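Gruline Introduces Records Storage Program for Small Offices

Gruline, a supplier of office furniture and filing services, today announced a storage program for small offices that still keep part of their records on paper. The program, named Brosteser, will open to new clients in March. It covers the selection of cabinets, the sorting of existing binders and the labeling of each spine.

Many small offices have no separate file room. Records are often kept wherever a shelf happens to be free, and staff members lose time looking for them. Brosteser places all current binders in one low cabinet with hinged doors, close to the desks where they are used.
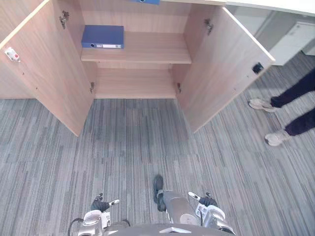

Under the program, every binder carries a short printed label and is assigned to a fixed shelf. Clients may choose from 6 label sets, including sets for invoices, leases and personnel records. The lowest compartment of each cabinet is left free at the start, so that the office can add to its files without moving those already in place.

Gruline will also offer a sorting visit to each new client. During the visit, two members of the company's staff review the contents of the old shelves together with the office manager. Papers that must be kept are placed in binders. Duplicate copies are set aside for shredding, which the client must approve in writing.

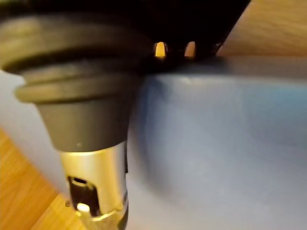

The service was first offered to tenants of the Nông business center, where five offices took part. Their comments led the company to simplify its index sheet, which now fits on a single page and can be kept inside the front cover of a binder.

"An office should be able to find a lease or an invoice without asking three people," the company said in a statement. "We have kept the system plain so that a new employee can follow it on the first morning."

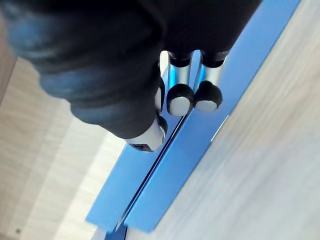

Binders are supplied by Fomilura and may be reordered at any time. Offices that already own suitable cabinets may enroll for sorting and labeling only. Requests for a visit should be sent to the Gruline client desk, extension 2123, and should state the number of shelves now in use.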